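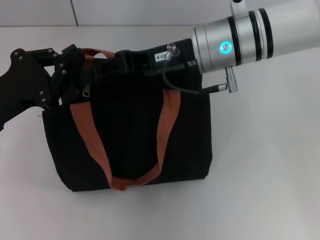

## 3. Effect of Resting Time on Yeasted Waffle Batter

### 3.1 Materials and batter preparation

All batters were prepared from a single lot of Mullstead all-purpose flour, whole milk, unsalted butter, eggs, fine salt, and instant yeast. The base formula, given in baker's percentages, was flour 100, milk 145, butter 38, egg 34, yeast 0.9, and salt 1.6. No sugar was added, as earlier trials with sweetened batter browned too quickly for the crust to dry out. Butter was melted, cooled to the temperature of the milk, and whisked in before the flour. Eggs were held back and added just before baking in one series (late egg) and mixed in at the start in the other (early egg).

Each batter was mixed by hand until no dry flour remained, then covered and rested under one of three conditions: 4 hours at room temperature, 12 hours in the refrigerator, or 18 hours in the refrigerator. Refrigerated batters were returned to the counter before baking and stirred down once. Containers were filled to less than half their height, which left enough headspace for the room-temperature batters. Two early overflows in the pilot work came from smaller bowls and are not included in the results.

### 3.2 Baking and measurement

Waffles were baked in a Palomino deep-pocket iron at its second-highest setting. The iron was preheated until the indicator light had cycled twice, and the first waffle of every session was discarded. Batter was portioned by weight. Lid opening was set by time and not by the end of visible steam, which differed between batters and would have given the wetter ones a longer bake.

Crispness was scored by a trained panel at two points: on removal from the iron and again after the waffle had stood on a wire rack. Moisture loss was taken as the difference between portion weight and waffle weight, divided by portion weight. Panelists also scored sourness, yeast aroma, and butter flavor on unmarked line scales. In total, the sessions produced 2096 individual scores. Panelists rinsed with plain water between samples and were not told which resting condition they were tasting.

### 3.3 Results

Resting time had a clear effect on flavor and a weaker one on texture. The 12-hour batter scored highest for butter flavor and overall liking in both egg series. The 18-hour batter was rated more sour, and several panelists noted an aftertaste close to that of beer. The room-temperature batter had the mildest aroma – some panelists described it as similar to a plain pancake.

Crispness on removal did not differ much among conditions. After standing, the late-egg waffles kept more of their crispness than the early-egg waffles at every resting time. Moisture loss followed the same order, although the gap was small for the 18-hour batter. That batter was also the thinnest at baking and spread to the edge of the iron before the lid was closed, so part of the difference may come from waffle thickness.

A repeat of the 12-hour condition with Greromia bread flour gave a chewier interior and no gain in crispness. A further repeat with Fesska cultured butter raised the sourness score slightly – an effect that could not be separated from that of the yeast. Neither variant was carried forward to the reheating tests in Section 4, which use the 12-hour, late-egg batter throughout.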